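Part 4: Descaling and first fill

Right, the Brungate kettle tap is on the wall, the pipes are joined and you've had your cup of tea (made the old way, I'm afraid). Now we get to the bit I always rushed when I was fitting these for a living, and then had to drive back to Raltevton on a Saturday to put right. So please take your time with it!

You'll need the little grey key from the accessories bag, a bucket, an old towel and one sachet of the Rutard descaler. Vinegar is fine for an ordinary kettle but I wouldn't put it in here, it gets into the rubber seals and you'll taste it for weeks.

1. Check the power is off at the wall. The light on the tank should be out.

2. Open the cold valve under the sink with the grey key. Go a quarter turn, wait until the hissing stops, then open it the rest of the way.

3. Hold the tap lever down and let it run into the bucket. It'll cough and spit to begin with, and mine went a bit cloudy too. Keep going until you get a smooth stream.

CAUTION: Don't switch the tank on before you've done step 3. The element burns out very quickly if it's dry, and the guarantee won't cover it.

4. Close the valve, unscrew the blue cap and tip in the whole sachet. Screw the cap back on hand tight. No pliers, please, I've cracked one that way.

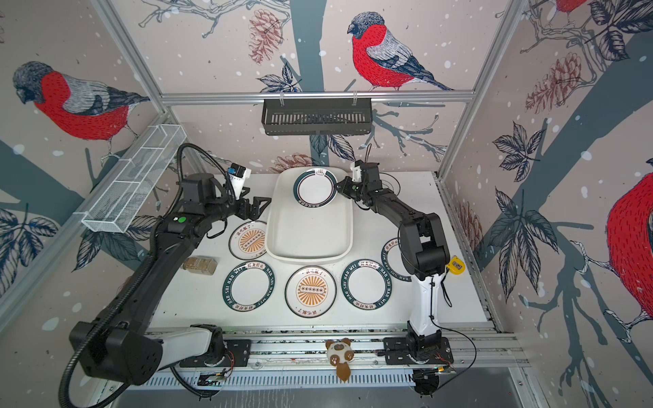 5. Open the valve again and leave the tank to stand for 11 minutes. I set a timer on the cooker and go and do something else.

6. Run the tap into the bucket until the water has no smell at all, then run off another 2 full buckets to be on the safe side.

7. Wipe round the joints under the sink with a dry bit of kitchen roll. If it comes up damp anywhere, close the valve and nip up that joint before you go on.

8. Switch on at the wall. The light blinks while the tank heats and stays steady once it's ready.

Note: if you've got the older Illés filter head, the blue cap is round the back and it's a pig to reach. Take the filter out first and you'll get your whole hand in.

Hard water people (that's me, sadly) should do all of this again every 4 months. The counter on the tank will nag you at 2,000 litres whatever your water's like, and you clear it by holding the lever up until it beeps. Do the descaling before you clear it, though, or you'll forget like I did!

Next up is setting the temperature, and you'll want the small screwdriver for that.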